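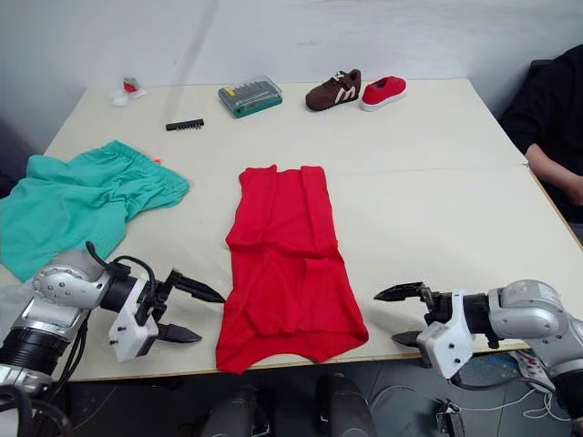
Clothing and children's shoes on the white table.

Diary of the Head of Household Services, Simstead House
December, second entry

The morning began at half past six with the boiler, which had again gone out overnight. Mr Sikora attended promptly and had it lit by seven. He is of the opinion that the fault lies with the pressure valve and has asked that the part be ordered from Aubert before the holiday closure. I have approved the order. Radiators on the upper landing were warm by breakfast, and those in the east corridor by ten o'clock. Families in the east corridor were offered the use of the dining room in the meantime, and most accepted.

Breakfast was served at the usual hour. The porridge was well received. The new bread was less so, and Mme Marchal has undertaken to speak with the bakery at Gruvlow about the crust, which the younger children leave on their plates. She would prefer to return to the former loaf. I have asked her to allow the new one a further fortnight, as the price has been agreed until the end of January.

The clothing exchange was held in the ground floor room from ten until noon. This was the last exchange before the holiday and was the best attended of the year, with 83 garments passed on. Winter coats went first, as they always do, and by half past ten the rail was bare. Requests for boys' coats in the middle sizes could not all be met. I have written to our colleagues at Rasstead to ask whether they hold any surplus, and have offered them summer things in return. T-shirts, shorts and the like are of little use to us at present, and the cupboard under the stairs is needed for the decorations boxes once these have been emptied.

Ms Ponce raised the matter of labelling. At present each bag is marked with an age, and the ages given by manufacturers are not to be relied upon. She proposes that we measure trousers and sleeves and mark the bags in centimetres. I consider this sensible, though it will add to the work of sorting. It is to be tried with the next delivery. Shoes will continue to be marked by size, with each pair tied together at the laces or placed in a bag of its own. A single left boot has been on the window sill since October and may now be discarded.

Correspondence occupied the early afternoon. The district has confirmed our grant for the coming year at the same level as before. It is a matter of some relief, although no provision has been made for the rise in heating costs, and I shall have to say so in the January report. A former resident, now settled near the coast, sent a kind letter and a photograph of her kitchen. The letter has been placed on the board in the staff room. I replied by return of post.

At two o'clock I met Mr Lins to review the laundry accounts. Consumption of washing powder has risen by roughly 15 per cent since the autumn. He attributes this to the larger scoops supplied with the present brand, and it is hard to disagree with him, having seen them. The old scoops are to be brought back into use. The second dryer remains slow. Residents have been asked to remove woollens promptly, and a notice in plain language has been put up to this effect, replacing the previous notice, which was too long and had been drawn upon.

The Christmas meal was then discussed. Places will be laid for all families in residence, together with those who left us during the year and have replied to the invitation. Mme Marchal requires a decision on the pudding. There was a frank exchange of views on this subject, and it was left that there shall be 2 puddings, one with fruit and one without. The budget for the meal stands at 400 pounds and is not to be exceeded.

Mr Tokarz telephoned at four to say that he could not bring the tree until the end of the week, his van being off the road. The children had been told to expect it today. I informed them myself after tea. They took the news better than I had feared, and were permitted to hang the paper chains in the hall instead. Two of the chains came down during supper and were put back with stronger tape.

The evening was quiet. One family returned late from a hospital appointment, by prior arrangement, and supper had been kept for them. The doors were locked at ten. There was a frost on the front steps when I made my round, so I put down grit and left the remainder of the bag inside the porch for the early shift.

For tomorrow: the valve order, the letter to the district, new tape, and the window catch in room nine, which Mr Sikora has now been asked about twice.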